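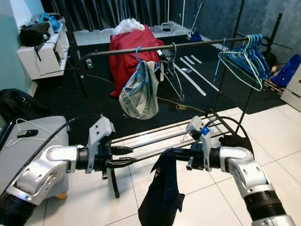
Garment station at Todthorpe, dark cloth held in the right gripper.

Choosing between two fingertip types for hanging clothes
Posted by Regula Kälin

Our institute is comparing two sets of fingertips for a pair of arms that place garments on a clothes rail. The Gilbert tips are flat and hard. The Flusonis tips have a soft pad and are slightly wider. Both sets fit the same parallel gripper, and the controller settings were left unchanged between runs.

The flat tips slide under a hem more easily, but thin jersey slips out when the arm moves at full speed. The soft tips hold jersey well and then fail to let go of it cleanly at the hanger. We have logged 300 attempts and the totals are close enough that I cannot recommend either set to our purchasing office. I would be grateful for advice on a fair test, and on whether the wrist cameras should be recalibrated after each change of tips.
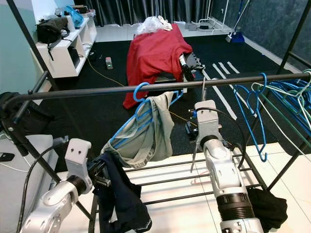 Anatole Charpentier
Please separate the grasp from the release in your log. A single success figure hides the difference you have described. At Zamora we recorded each as its own event, and the soft pads scored well on the first and poorly on the second — the combined figure had shown no difference at all. Keep the garments in the same order for both sets, and report knits and woven fabrics apart.

Recalibration is required if the new tips change the distance from the camera to the contact point. Measure the length of both sets before deciding. If they match, a short check against a printed target is sufficient.

Thibault Carré
We use soft tips. No complaints so far. Clean them with alcohol.

Yannick Jacquet
I agree with the advice on logging. I would add that opening speed matters with soft pads. Ours released cotton properly once we opened the fingers slowly and lifted the wrist only after they had stopped. Leaving the controller settings unchanged may therefore favor the flat tips. Tune each set first, freeze the values, and then run the comparison. Our pads were replaced after 2000 cycles under the maintenance schedule, so please note the age of yours as well.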